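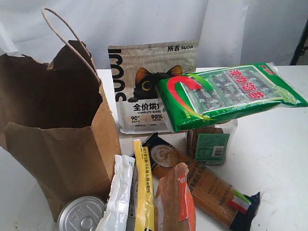 Grocery set, packing side.

Parallel gripper for bagging groceries – narrow fingers or wide pads?
Posted December 2024 by stakora_bench
Last updated: January

Hi all, long-time reader, first real post. I'm trying to choose between two finger sets for the same parallel gripper and I keep going back and forth, so I'd love some opinions from people who have packed actual bags with an actual arm.

The task is ordinary groceries into a kraft paper shopping bag with twisted handles. I've got a can, spaghetti, a big green pack of seaweed, biscuits in clear plastic, a bag of cat food and a few small packets. The arm is a Vela, the controller is the one it shipped with, and I have a camera on the wrist plus a fixed one looking at the table.

Set one is the tapered fingers from Sugiyama. They're great in a crowd! They slide down between the spaghetti and whatever is leaning on it and don't shove the neighbors much. But on the seaweed they pinch a small patch of wrapper and the whole thing swings around like a sign in the wind. Set two is a wide flat pad I cut myself, and it holds the seaweed nicely, then can't get in anywhere near the small stuff.
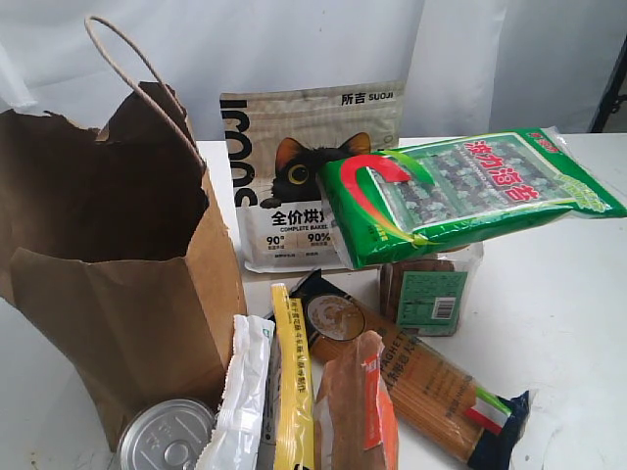
I ran 117 picks with each set last week, same items, same speed, reshuffling after every one. Narrow won overall, but most of its misses were the seaweed and the cat food, and those are the ones that make a mess when they go. The can was fine with both as long as I came in from the side. From the top I kept catching the ring pull with the pads (my own fault, I set the height too low).

The other thing is the bag. Paper handles are awful. They stick up right where I want the wrist to come down, and if the fingers are open wide on the way out they snag the rim and drag the bag along with them. Do I change fingers, change the approach, or give up and go to suction for the big flat packs?

flulholm_arms

I'd keep the narrow ones. We did more than 3,000 bag drops at the Flulholm workshop and the biggest improvement came from how we left the bag, which surprised me. Let go, open only enough to clear the item, go straight up a little, then close the fingers fully before you travel. Closed tapered fingers are a pretty skinny thing and they'll go past a handle loop that open ones would hook every time.

For the seaweed, try gripping across the short side close to the middle and drop your lift speed for that item only. Swinging gets a lot better when you aren't yanking it. If it still spins, glue a strip of thin rubber on the inside faces – mine lasted 1,021 picks before a corner peeled. 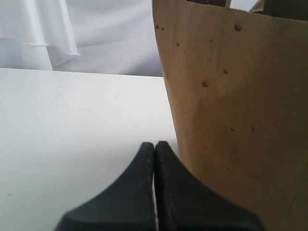
Grippers & End Effectors > Fingers and pads

Forgot to add, check the wrist view with the fingers shut and parked right beside the bag. The paper fills half the picture at that distance and you lose most of your depth cues, so I'd plan the entry from your fixed camera and use the wrist one for the table picks only. Also tape the bottom of the bag down while you're testing. Saves a lot of swearing.

pickplace_pat

suction on crinkly wrappers is a pain, it leaks. ok on the cat food maybe if you find a smooth bit. I'd go narrow + rubber like the other post says

stakora_bench

Thanks both! Closing before travel fixed nearly all of the snagging. The rubber is on order, so no verdict on the seaweed yet. I'll put the wide pads in a drawer for now and run the 117 again when it gets here.

We use cookies to keep you signed in and remember your settings. Accept | Manage cookies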